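Last updated: February, 4:15 p.m.

Office snack tray gets a new layout, and a fight over the corner

Hineo, the Steinbach company that delivers mixed snack trays to break rooms across the county, has changed how it fills them, and its customers have taken the news about as calmly as people take anything involving free food.

Under the old system, a tray was filled until it looked full. Chocolate usually went in last and therefore sat on top, where it was gone before the coffee had finished dripping. What was left by midafternoon was a layer of rice crackers that some offices are believed to have been passing along since the fall.

The new layout, which Hineo calls the Cidby after the street where the company started, gives every kind of snack its own patch of the tray. Wrapped bars go along one long side, chips along the other, and anything soft in the middle. The rice crackers have been promoted to a corner.

It is the corner that has caused the trouble. Hineo sent the Cidby to 115 offices as a trial in January and asked for comments. It received 33 written complaints, most of them concerning the corner, which had previously belonged to the peanut butter cups in the minds of people who had never discussed it with anyone. One accounting office enclosed a diagram. A dental practice on the north side of town wrote to say it had no objection to the layout but would like it known that the pretzels were "facing the wrong way."

The company has answered all of the letters. Its standard reply thanks the customer, explains that pretzels have no front, and offers a coupon.

Hineo says the point of the change is to send fewer full bags back to the warehouse. Drivers used to collect whatever was left when they swapped trays, and a good part of it came back unopened and slightly crushed. The company declined to say how much, but it did say that the drivers were sick of rice crackers and had asked that this be put on the record.

The price of a tray goes up by 2 percent with the new layout. That drew no complaints at all.

There is also the matter of the walls. The packing table used to stand against plain gray, and visitors tended to leave with the impression that snacks were a sad business. Over the winter the company put up a pattern called Rinix, picked by a vote of the staff from a shortlist that also included beige. Beige came in a close second and has asked for a recount, according to a note on the break room door. 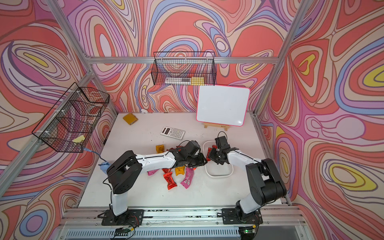
STEINBACH, February — The packing table at Hineo now has coral, peach, lavender and periwinkle swirling around it on three sides, with big yellow ovals to the left and right. The tabletop has kept its off-white color and its scuffs. Snacks lie scattered over it, the tray is plain white, and the wire basket on the back wall holds a yellow sticky note pad, on which the company says most of its important decisions still get made.

Hineo plans to have 200 offices on the new layout by the end of spring. The trial customers can go back to the old tray if they ask in writing, and so far the accounting office has asked twice, the second time with a better diagram.

A compromise is being looked at. In a later version of the Cidby, the rice crackers would move to the middle and the peanut butter cups would get the corner back, with the soft items going wherever there is room. The dental practice has been told that the pretzels will stay as they are.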